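Senano: a word list of drink and snack label terms
README, version 9, January 2018

Senano is a plain text word list for people who like reading the small print on food and drink packages from other countries. It started as a learner's notebook and grew into something worth sharing! Each entry pairs a word or phrase as it is printed on a package with an everyday English meaning, plus a note on where on the label it tends to turn up.

What you get

The list has 557 entries. Of these, 369 are Korean, and the rest are split between Japanese and Thai. Korean is by far the strongest part, and I love working on it – label Korean is compact, repeats itself a lot, and rewards a beginner very quickly. Once you know the words for sugars, sodium, protein and fat you can get through a good chunk of any nutrition panel.

Drink cans are a great place to begin. The text is short, the same terms come up again and again, and the ingredient list and nutrition facts usually sit close together. 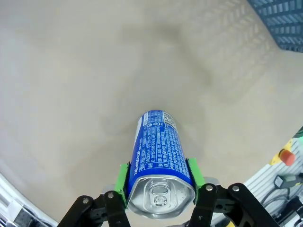 Files

senano_main.txt – the full list, tab separated, UTF-8
senano_short.txt – the 95 entries I would learn first
hiltau_notes.txt – longer notes on storage advice, recycling wording and allergy warnings
changes.txt – what changed in each version

Columns in the main file

term: the word exactly as printed, spaces included
lang: ko, ja or th
meaning: short English meaning
group: nutrition, ingredient, storage, date, maker or warning
note: free text, often empty

Spacing was a headache. Korean labels often drop spaces to save room, so the same phrase can show up in two forms. Both forms are kept as separate lines with the same meaning. If you load the file into Zotham, turn off its "merge twins" setting or half of them will vanish.

How the entries were made

All terms were typed by hand from packages and checked against a dictionary. Version 9 also fixes a batch of additive names that had been cut short by the old Caron export, which chopped anything with a bracket in it. Sorry to everyone who made flash cards from those!

Known gaps

Alcohol labels are barely covered. Thai storage terms are thin. Date formats are only listed for Korean and Japanese, and "best before" and "use by" are not always kept apart in the older entries. I hope to sort that out by September.

Using it

Free for study, teaching and hobby projects. Please keep the name Senano with any copy, and send corrections with the full line from the file so I can find it.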